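Setting Up a Shared Kitchen Table: Project Report
Chantal Després
Saturday, January 24, 2026

Background

My project looked at how people in shared student housing use the common kitchen, and whether a few changes to the room would get them to eat together more often. I live in Holholm, a residence where each floor has one kitchen and one table. The kitchen on my floor is used by 30 students. When I moved in last September, most of them cooked there and then carried the food back to their rooms.

I chose this topic because the housing office had already asked residents for ideas on the common rooms. It was also something I could study without a budget.

Method

I kept a log at the kitchen table for six weeks, during the evening meal only. For the first three weeks I changed nothing. For the second three weeks I made the changes listed in the next section. I wrote down whether people sat down to eat, whether they sat with someone else, and if they left, where they said they were going. Names were not recorded.

I also interviewed four residents. Two of them ate in the kitchen often and two almost never did. The interviews were short and took place in the hallway or the laundry room. A notice about the study was on the kitchen door the whole time.

Changes made

The table used to stand against the wall under the window, so one long side could not be used. I moved it out toward the middle of the room. The bench from the Bergeron study room was not being used, and the housing office let me have it until the end of the term.

The overhead light was very bright. I left it off after the cooking was done and used a floor lamp from Plavinlow, a secondhand shop near the bus station. I also put a cloth on the table and cleared away the mail and flyers that had been piling up on it.

Results

More people sat down in the second half of the log than in the first. The increase was largest on weeknights. On weekends there was little difference, and many residents go home then anyway.

People who sat down also stayed longer, but I did not time this, so it is only an impression. The people who ate alone in the first half mostly still ate alone. They did it at the table.

In the interviews, moving the table came up most. One resident said that with the table against the wall she felt she was in the way of anyone going to the fridge. Another said he had not noticed the lamp until I asked him about it. 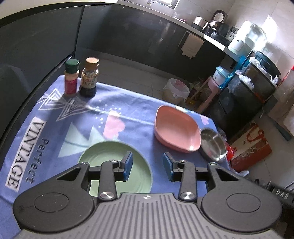
Two of the four mentioned the tablecloth. One liked it and said the room looked less like a waiting room. The other thought it would get dirty and no one would wash it. I washed it myself during the study, and a schedule would be needed if the cloth is kept.

Problems

I changed several things at the same time, so I cannot say which one mattered. Residents also knew I was keeping a log, and my friends may have sat down to help me out. The second half fell closer to exams, when people may want company or may have less time to cook. Inel, the residence next door, has the same kitchen layout and would have made a good comparison, but I did not get permission in time.

Next steps

I have asked the housing office to leave the table where it is. If the project continues, I would change one thing at a time, starting with the lamp, and keep a second log at Inel over the same weeks. The bench has to go back to Bergeron at the end of the term, so seating will need to be worked out before then.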